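Wednesday, workshop notebook, table top, continued

Started 8:15. Auður was here before me and had already the window open, so the dust from yesterday was mostly gone. I write down what we did with the maple-colored top for the Elulness reading room, so that Steinar can follow it when he takes over in the afternoon.

The top got the last sanding on Monday. I stopped at 300, as Mogens asked. I had wanted to go to 400, but he thinks the oil then stays too much on the surface, and on the test piece he was right. The test piece is on the shelf by the door with both halves marked in pencil. Please do not throw it away, Brynhildur wants to show it to the customer.

I wiped the top two times with a dry cloth, always along the grain, and after that I looked at it from the short end with the lamp low. I found one cross scratch near the corner, very short. I took it out by hand and wiped again. 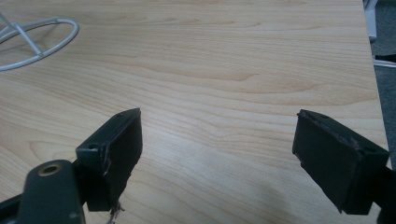 The grain goes in long, soft waves from side to side, and the color is between beige and honey. I am happy with this. Mal-soon was afraid that the tone would be too yellow next to the Tridetti chairs, but we held one chair leg against it and the difference is small. Under the ceiling light there is still a weak shine in the middle. I do not know yet if it is from the wood or from my hand pressure when I sanded. I will look again in daylight before I decide.

Oil: we have the open can of Plirkov and a new one. Use the open one first, stir it slowly, and write the time on the lid.

Questions for Mogens:
Do we oil the underside the same day, or wait until the top is hard?
Is 8 hours enough between the coats when it is so cold in here? In February it was not.
Who orders more cloths from Aebischer? I used the second last pack.

Steinar, the felt blocks are in the lower drawer now. Auður moved them.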